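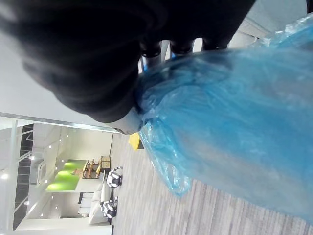
Blue bags for recycling, what goes in and who empties them??

plotty64
September 12, 2018
OK so our office finally got the blue see-through bags for recycling and it has turned into a whole thing. I look after the waiting area at our place (two armchairs, a side table, gray floor that shows every crumb) and I've been told everything recyclable goes in blue and everything else goes in black. Fine. Except people leave their drinks half finished, and the bag ends up with a puddle at the bottom. Last one I carried out dripped the whole way down the hall. Do you all empty bottles first or just toss them in and double bag?

zisetti_fan
Empty them! Always! I do 4 rooms on my floor and I keep a little bucket on the cart for leftovers. Takes me two seconds a bottle. Double bagging is just wasting bags and our hauler doesn't like it anyway, they want to see what's in there.

Hyun2000
Gotta disagree a little. If you're doing one small room, a bucket is one more thing to drag around. I walk the bottles to the sink, dump them, put the caps back on and in they go. No drips. The bags we get are super thin though, I tore two last week just shaking them open.

zisetti_fan
Wait, caps ON? We were told caps off back in June. Did that change?

Hyun2000
Depends on your town I think. Ours says on. The loose ones fall through the sorting machine or something. Call your hauler.

tridholm_mo
Caps off here too and I'm sticking with it, you can squash the bottles flat and fit twice as many. With the caps on you're hauling bags of air. We went from 60 gallon bags down to the small ones once people started squashing.

plotty64
Ok I asked and ours says caps on, so sorry tridholm, air it is lol.

Next question then, the furniture. I moved stuff around after lunch and this is how the corner is set up now. 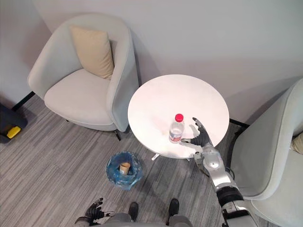 My boss at Plotisley wants the bin kept right next to the seating so visitors will use it, and I think it looks awful. The chairs are pale gray, the wall is pale, the table is white, and then you've got a see-through blue bag puffing out over the rim of that little round bin? No thanks. I'd sooner pick up by hand. A bottle like the one with the red cap on that table is what I deal with all day long, people set it down, get called in and forget it exists. Would a bin by the door work, or will everyone ignore it?

tridholm_mo
They'll ignore it. Sorry. I had ours by the door for months and the only thing in it was umbrella wrappers. Put it between a chair and the wall and get one with a lid, the lid hides the bag.

zisetti_fan
Second the lid. Also you can tuck the extra plastic down inside and put a big rubber band around it, doesn't puff out nearly as much. And can I say I like the round table? Ours is square and I have a permanent bruise on my hip from it.

Hyun2000
I'm with the boss on this one, visible bin gets used. Who cares if it's blue, it's a waiting area! But please wipe that table every day, glossy white tops show every ring.

plotty64
Oh believe me I know about the rings. Going to try the lid and the rubber band and see if my boss notices. What size lid bin fits the small bags, anybody?

tridholm_mo
Measure around the rim and bring a bag to the store with you. The sizes on the box are all lies.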